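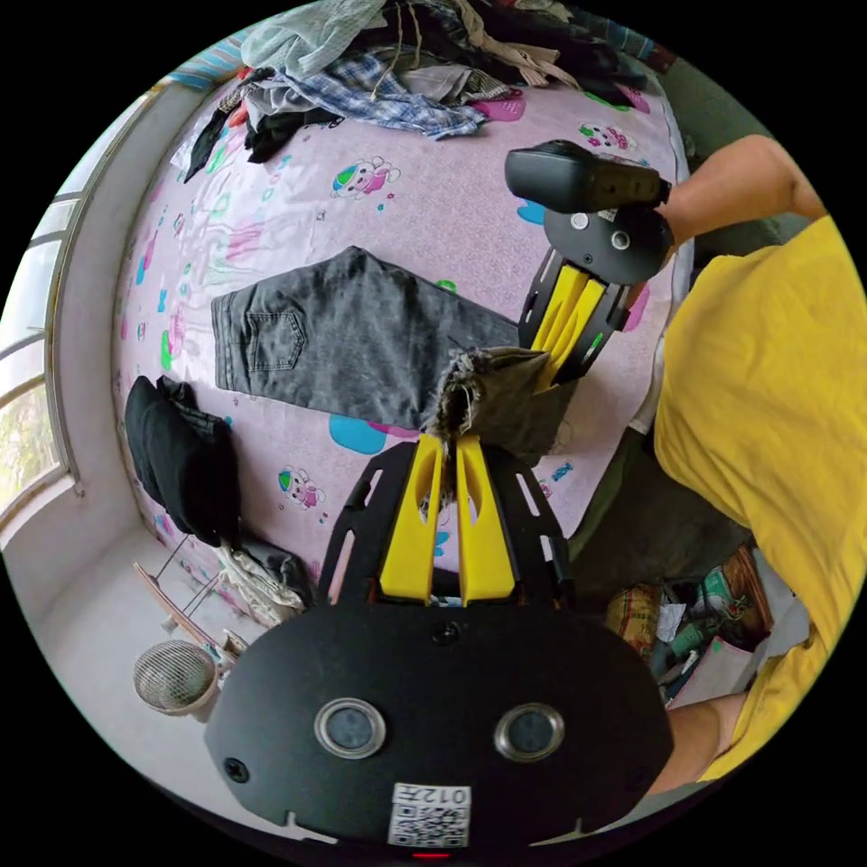 Re: Taking up hems on school trousers and jeans

I've been doing repairs and alterations from home in Endham for 15 years and hems are most of what comes in, so I'll answer the points in the order they were raised. First, raw edges. A lot of jeans now are sold with a cut, fringed end to the leg, like the dark grey pair at the top, and those are not hemmed at all. If the owner wants them shorter and wants to keep the fringe, you cut to length, run a line of small straight stitches where you want the fraying to stop, and leave the rest to the washing machine. Denim frays across the leg and the stitching holds it there. Without that line it will keep going for as long as the jeans are worn.

On 4 December, in the evening, the list digest carried this:

> My daughter's school trousers need to come up by 2 inches and she
> will grow out of that by summer. Do I cut them or fold them? The
> shop wanted more for the alteration than I paid for the trousers.
> Also I have an old Mevov machine that skips stitches on anything
> thick. Is it the needle or the machine?
> Sorry if this has been covered before, I only joined last month.

Fold them, don't cut. Two inches is not much to hide inside a trouser leg if you press it well first. Turn the whole amount up, pin at the seams, and sew by hand with a loose slip stitch, picking up one or two threads of the outer cloth each time. When she grows, unpick it and let it down. You may find a pale line where the old fold was. A cloth wrung out in water with a spoonful of white vinegar, laid over the line and pressed, takes most of it away on polyester mixes. Try it on the inside first. It does less for cotton.

As for the machine, change the needle before you do anything else. People leave the same one in for years. You want a jeans needle, size 100, for denim, and a 90 is enough for school trousers. If it still skips, check that the needle is pushed all the way up and the flat side faces the right way for your model. After that I would look at the thread. The cheap reels sheds fluff into the tension discs, and a clean with a soft brush is worth doing anyway. I had a Mevov from before 2000 and it coped with denim perfectly well apart from the side seams, where I turned the wheel by hand.

For those seams, fold a scrap of denim to the same thickness and put it under the back of the foot as you come up to the lump. It keeps the foot level and the stitches stay the same length. Some people hammer the seam flat first. I do that on heavy work trousers and not otherwise.

Somebody also asked off-list where I buy thread. I use Pletenix polyester for nearly everything and get it from Thakur, the haberdashery by the station. They will match a colour if you take the garment in, and they keep topstitch thread in the usual golds and greys. They shut for lunch at one.

I have a bag of denim offcuts if anyone local wants practice pieces. Reply to me and not to the whole list, please.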